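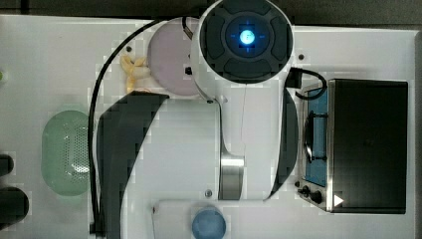 Ticket: Plot queue scales final review sheets down
Requester: Vija Org, Studio Dambrauskienė
Opened: November 2018
Category: Printing / large format
Priority: High (final reviews in December)
Status: Resolved

Initial report

Sheets sent from the studio to the large format queue come out too small. The drawings are laid out for the Idarska semester on the standard vertical sheet, plans and sections at 1:100. On paper, the 100 mm scale bar measures 88 mm. The error is the same in both directions, so nothing looks distorted and it was not noticed until a student laid a printed section over the base of the site model.

The file opens correctly on screen. Title block and margins are in the right place relative to each other, but the whole sheet sits toward the upper left of the paper with a wide blank strip on the other two sides.

The guest critics have asked for all schemes at the same scale so that the sheets can be pinned next to each other. We need the queue working before the submission deadline. Please do not suggest that students scale up by hand in the layout. Two of them have already done so and their files are now wrong for every other printer.

V. Org

Environment

Queue: Zillitz, large format, roll 2
Client: Laveo, department build
Source files: PDF export, one sheet per file
Affected: all accounts in Studio Dambrauskienė
Not affected: small format printers, roll 1 on the same plotter 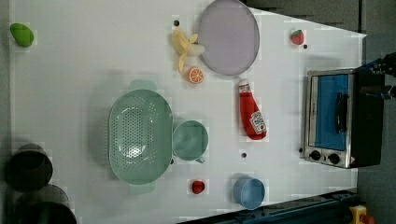
TROUBLESHOOTING LOG

Entry: page size in the file
Opened one of the attached PDFs and read the page dimensions from the document properties. Media box and crop box are identical and match the studio template. No user unit is set. The file is good.

Entry: viewer scaling
Asked the requester to print directly from the PDF viewer with page scaling set to actual size, bypassing the Laveo client. Same result, scale bar at 88 mm. This rules out the client as the only source of the problem. It does not rule out the queue defaults, which apply to both routes.

Entry: other source programs
Exported a blank sheet with a scale bar and a border from a different drawing program and sent it to roll 2. Also reduced. Sent the same file to roll 1. Correct, bar at 100 mm. From here on the source file and the drawing program are not considered further.

Entry: plotter calibration
Ran the internal calibration print from the plotter's front panel. This does not pass through the server. All lengths on the calibration print are within tolerance on both rolls. The plotter itself is feeding and printing correctly.

Entry: driver
Compared driver versions on the print server for roll 1 and roll 2. Identical. Reinstalled the driver for roll 2 anyway, restarted the spooler, printed the test sheet. No change.

Entry: paper profile
Roll 2 had been assigned a profile called "tracing narrow". It was created for the drawing course in the previous semester, when the roll held a narrower stock. The profile contains its own maximum width and a flag that fits oversized pages to that width. The roll was later replaced with the wide matte paper, but the profile stayed in place. Any sheet wider than the old stock is therefore reduced to fit it, in proportion, and placed at the origin. The old printable width divided by the width of the studio sheet gives 88 percent – the same figure as the measured scale bar.

Entry: first correction
Assigned the profile "matte wide" to roll 2 and set page fitting to off. Test sheet from the server console: correct. Test sheet from the studio: still reduced.

Entry: cached settings
The Laveo client stores queue settings on each workstation and only refreshes them when the queue name changes or the user clears them. The studio machines still held the old profile and sent it along with the job, overriding the server. Cleared the stored settings on one machine (Preferences, Queues, Reset stored queue). Printed the blank test sheet and one student section. Both correct.

Workaround until all machines are refreshed

Use roll 1 for anything that carries a scale. Roll 1 is loaded with the thin paper and is suitable for checking dimensions, though not for the final hang.
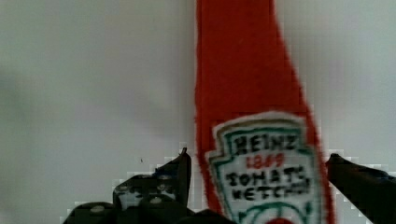 Ketchup bottle, label side

Comments

V. Org: Confirmed on the machine you reset. The section now matches the model base. Can the reset be done for everybody, or does each student have to do it? Some of them work on their own laptops and I do not want to find out at the wall which ones forgot.

Support: Studio workstations will be reset from the server tonight. Laptops cannot be reached that way. Those users need to do it themselves with the steps below.

1. Close all open drawings and quit the PDF viewer.
2. Open Laveo and go to Preferences, then Queues.
3. Select Zillitz large format, roll 2.
4. Press Reset stored queue and confirm.
5. Quit Laveo, open it again, and check that the profile line reads "matte wide".

If the profile line is empty, the laptop is not on the department network. Connect and repeat the last step.

V. Org: Sent to the group. One student reports that the profile is right but the sheet is now cropped along the bottom edge.

Support: Please attach the file.

V. Org: Attached.

Support: The page in this file is longer than the template. It was scaled up in the layout to compensate for the earlier fault and then exported again. Restore the viewport to 1:100 and export with the original page setup. Nothing to change on the queue.

V. Org: That was it. The other student with a scaled file has been told as well.

Resolution

Wrong paper profile on roll 2, with page fitting active, combined with stored settings on the client machines. Profile replaced, page fitting switched off on the server, studio workstations reset. The profile "tracing narrow" has been removed from the list – anyone who needs narrow stock should open a new ticket and a fresh profile will be made for it.

Follow-up

A note has been added to the roll change sheet next to the plotter: after loading a different width, print the scale bar test and measure it before releasing the queue. Credits for the reduced prints are being returned to the student accounts. Vija Org will send the list of affected job numbers.

Related: request for extended plotter hours before final reviews (open)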